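4.3 Does the idle arm need to be modelled?

Much of the recent work on two-arm sorting assumes that both arms should be planned together at every step. We were not convinced. Joint planning is expensive, and the case for it usually rests on simulated scenes in which the arms cross each other far more often than they do at a real table. Before paying for it, we wanted to know how often the second arm matters at all.

We therefore compared 2 versions of the Sakier planner. The first treats each arm as if it were alone and checks for contact only at the moment of sending a command. The second keeps a short forecast of the other arm's path and plans around it. Both use the same perception module (Evano) with the same weights, and both were given the same list of 300 pick-and-place requests, drawn up by Lukoševičius and Sutcliffe before either planner had been run on the table.

The first difficulty is in deciding what "idle" means. Our logs mark an arm as idle when its gripper is open and no goal is active. That is a statement about the task queue, and it says very little about the space the arm takes up. An arm waiting beside a bin can still block a good approach to it, and it can hide part of the table from the camera that the perception module depends on. 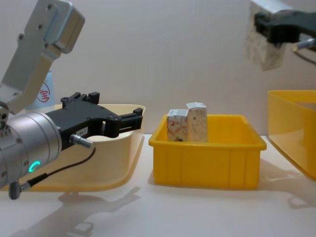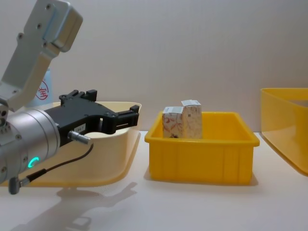
Figure 6. Sorting station with the left gripper open and boxes standing in the middle bin. In the first view the other arm is holding a box over at the right; in the second only the left arm is in view.

A planner that reads only the queue will handle an open, waiting gripper in the same way wherever it happens to be parked. The forecast version should do better, and on paper it does: it raised fewer stop events over the full list. We would warn against making much of this. Of the requests on which the two planners disagreed, 59 were cases where the forecast version simply waited longer before moving. Waiting is a cheap way to avoid a stop, and a fixed delay added to the simple planner might have bought much of the same benefit. We did not run that comparison, and we think earlier papers should have done so too.

The second difficulty is perception. Evano gives each box a single confidence score and has no way of saying that a score is low because an arm is in the way. Mokgethi went through the low-score cases by hand and found that neither planner made sensible use of them. Both tried again from the same pose, often with the same result. Forecasting the other arm's path does nothing for this, as the fault lies upstream of the planner.

Issahaku has argued that a learned policy would pick up both effects without being told about them. It may. We have yet to see a test that separates such learning from plain familiarity with one table layout, and the Ots benchmark, which keeps its bins in fixed places, cannot provide one. Until the layout is varied between training and testing, we see no good reason to prefer the larger model. The next section looks at what happens when the bins are moved.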